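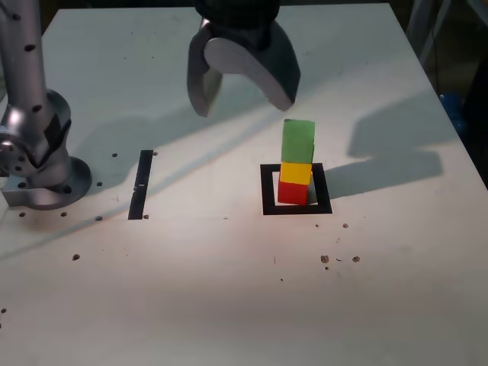 How to Clean a White Tabletop

August, by Margarida Serrano

1. Wipe off dust with a dry cloth.

2. Mix a little dish soap into warm water. Wring the cloth well and work from one side to the other.

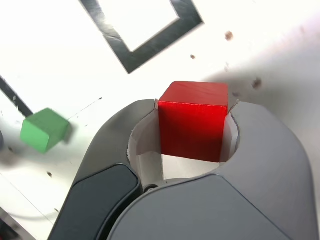

Salvador Prata writes that he uses two cloths, one for soap and one for rinsing, and gets fewer streaks.

3. For scuffs, make a paste of baking soda and water. Leave it on for 15 minutes 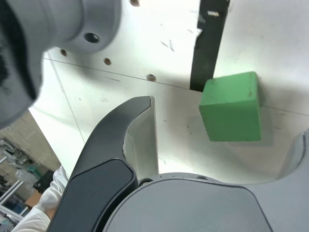 and then rub lightly. Test a corner first.

4. Rinse and dry. Tape glue may need cooking oil, left on for about 60 seconds.

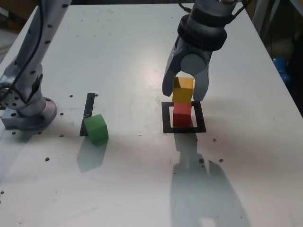
According to a reader in Ulach, oil also lifts old price stickers.

Related
Removing Candle Wax
Caring for Painted Chairs

Contact | © Urbridge Home Pages | Back to top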